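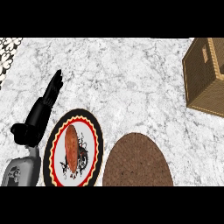 ## Re: [orside-cells] Bevan cell: sim arm and real arm no longer agree after the wrist swap

Sent to: orside-cells
Date: 2019-01-21

My answers are between your paragraphs. I have trimmed the log you pasted but left the rest alone.

> We run the Bevan cell at the Dostari site. In August the wrist unit on the arm was replaced and the gripper was taken off and put back on. Before that the simulated cell and the real one matched well enough that we could plan a pick in sim and run it at low speed without touching anything up. Since the swap the fingers come down short of where sim says they should, and always to the same side. It isn't a lot, but it is enough to miss a thin item.

"Always to the same side" is the useful part. If the miss were in a different direction each time I would look at play in a joint or a loose finger. A steady miss after a wrist swap is nearly always the tool offset, the joint zero, or both.

Do them in that order of suspicion but the reverse order of work. Joint zero first, then the tool offset. If you set the tool offset while the last joint is out of zero, the offset soaks up the error and looks right in one pose only.

> We have already re-taught the pick positions once. That fixed it for a fortnight, then somebody reloaded the cell from the Javow project and it all went back.

Re-teaching positions hides it. The positions were probably fine to begin with. Please go back to the old set, if you still have them, before you start on what follows.

The reload is a separate problem and I will come to it further down.

> Joint zero: the wrist has witness marks but the new unit's marks don't line up with the old arm section. We set it by eye.

Then it wants doing again. On our cell we do it this way:

1. Take the arm to the service pose and put it in hold. Lock off the cell and hang your tag on the isolator.
2. Wipe both faces of the wrist joint. Ours had a smear of old threadlock on one face after the swap, and it was enough to tilt the flange.
3. Refit the bolts finger tight, in a cross pattern, then take them up in stages to the value on the plate. Don't do one bolt fully and then go round.
4. Clear the isolator and bring the arm up in teach mode.
5. Fit the zero pin. If it won't drop in under its own weight, jog the joint until it does. Don't push it.
6. Read the encoder count with the pin in and write it on the cell card. Ours was 1,463 after the last swap. Yours will be something else, so please don't type ours in.
7. Take the pin out before you do anything else. We have bent one.
8. Enter the count in the controller, power the cell off and on, and read it back.

If the count is different after the power cycle, the backup battery in the base wants changing, and there is no point carrying on until it is done.

> Tool offset: the value in the controller is the one from the gripper drawing, measured to the fingertip with the fingers open.

Our sim model takes the tool point at the tip with the fingers closed. That is how the fingers are in the render at the top of this message, where they come together in a point. If yours was built from the same Orside model, the controller and the sim are measuring to two different places.

Pick one and use it in both. We use closed, as the tip is then a single point you can touch to a pin. The controller will still open the fingers for the approach; the offset doesn't care.

To measure it, stand a pointed pin upright on the bench and bring the closed tip to it from several directions, changing the wrist angle as much as the cell allows each time. Store each pose. The controller works out the offset and gives you a residual. We accept it when the residual is under the limit on the cell card and no single pose stands out. If one does, throw that pose away and take another. We store 16 poses, which is more than the controller asks for, but it makes a bad one easy to spot.

Keep your sleeve and the pendant cable out of the way while you are doing this. Low speed, enabling switch in hand, one person inside the guard and nobody else on the pendant.

> In sim we check with a bare table and one cube. It passes every time.

I would stop using a bare table for this. A cube in the middle of an empty surface will pass with the offset well out, as the fingers have room to be wrong.

Our check scene is a marble worktop with some household things on it, and I rendered it this morning with the corrected offset. The arm comes in from the lower left, beside the plate. That gives you a dark rim and a long thin thing lying on the plate to judge against, and a change in wrist pose shows up against the rim straight away. The brown mat to the right is flat and plain, so it makes a good place for a first touch-down test. The basket we leave well back. It is there for the later runs, where the arm has to reach across.

Some notes on the scene, as you asked for the file last time:

- Keep the surface texture on. With a plain white surface we found it hard to tell whether the tip was moving towards the camera or just along the bench.
- Leave the patterned cloth in its corner. If you move it under the arm you are testing something else.
- Don't change the camera to get more of the plate in. The saved views only compare with one another if the camera stays put.
- The black bands at top and bottom are part of the saved view. Don't crop them before you run the comparison, or the rows won't match.

> How do you compare the two? We hold the pendant up next to the screen.

We did that for a long time as well. Now we drive both arms to the same list of joint values, stop, and note the tip position reported by each. There are 207 entries in our list and it can be left to run over lunch at reduced speed. The output is a plain text file with one line per pose.

What to look for in it:

- The same difference on every line, measured from the base: the base frame in sim is wrong.
- The same difference measured from the tool: tool offset.
- A difference that grows as one joint moves away from zero: that joint's zero, or the wrong ratio for that joint in the model.
- Odd lines here and there: usually a pose close to a joint limit, where one side has clipped the value and the other hasn't.

One warning. This compares reported positions, so both can agree and both be wrong if they share the same bad offset. You still need the pin on the real bench at the end. Touch it from a couple of directions that weren't in the set you used for measuring.

> And the reload? It has now happened twice.

The Javow project keeps its own copy of the tool table and writes it to the controller whenever a cell is loaded in full. If you only change the value on the pendant, it lasts until the next full load.

After you have a good offset:

1. Save the tool table from the controller to the project.
2. Open the project and check that the tool number is the same on both sides. Ours had the gripper as tool 2 in the project and tool 1 on the pendant, and we lost most of a shift to it.
3. Save the project under a new name with the wrist serial number in it.
4. Move the old project out of the load folder. Leaving it there with "old" in the name is not enough.
5. Do a full load on purpose, then read the offset and the zero count back off the pendant.

Write both values on the card inside the cabinet door as well. It is the only copy you can read with the power off.

> Is there anything we should be doing regularly so we don't end up here again?

We go round the flange bolts with a marker after torquing, one line across each head and on to the flange, and look at the lines when we grease. We run the pin check after any knock and after any full load. The long list gets run after work on the wrist and otherwise only when something looks off.

Check the finger screws too. Ours back out before the flange bolts do, and a loose finger will move the closed tip.

If you run the list and the pattern isn't one of those above, send the text file to the list as an attachment. Please include the cell card values and say whether the fingers were open or closed when you measured. I will put the scene file and our pose list in the Orside shared folder under Bevan this afternoon.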